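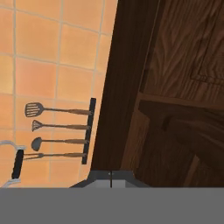
Cathal Buckley wondered, before I'd even finished typing this up, whether I had the wrist camera rolled over in the simulator, and he told me to post it properly so more people could look. So this is me posting it properly!

I'm building a small kitchen arm in our shared workshop (the Vostitden one, up the back stairs), and before I let it near a real kitchen I've been running it in a simulated one. The tile wall comes out tilted in the wrist view, with the ladle and the turner lying on their sides. I reach toward the rack and the gripper goes off toward the cabinet instead. I've been at it since December and I'm on run 1008 of the same reach, which my family finds very funny. Is my camera mount wrong, or is it the arm? The wrist is joint 6, if that matters.

**Inese Lapiņa**

---

Hello Inese, and what a lovely project! I had very nearly the same trouble with mine, so let me ramble a bit.

A wrist camera turns with the wrist, so a tilted wall isn't a fault all by itself. What you want to know is whether the code that turns picture directions into arm directions knows about the turn. Try it this way:

1. Send the arm to its home pose and write down the angle of every joint.
2. Roll joint 6 to zero and leave the others alone.
3. Save a view and see if the grout lines come out level.
4. Ask for a small move to the left *in the camera's own directions*, and watch which way the gripper goes.

If the lines are level but the move is wrong, your camera-to-gripper transform is off, most likely by a quarter turn. If the lines are still leaning, look at joint 5 next, then the mount. I wouldn't touch the mount first. I did, and I spent a whole evening putting it back the way it was (with tea, so it wasn't all bad).

Do keep the cabinet in the collision model while you test, too. I took mine out to speed things up and got some very bad habits into my paths.

**Róisín Phelan**

---

just use a fixed camera, wrist ones are a pain

**Horgan1572**

---

A fixed camera is fine for some jobs, but you'll want the close view for hooking a handle, so I'd stick with it, Inese. Róisín's step 4 is the one I'd do first. Check too whether your angles are in degrees in one file and radians in another. Mine were, for a month.

**Aisling Geraghty**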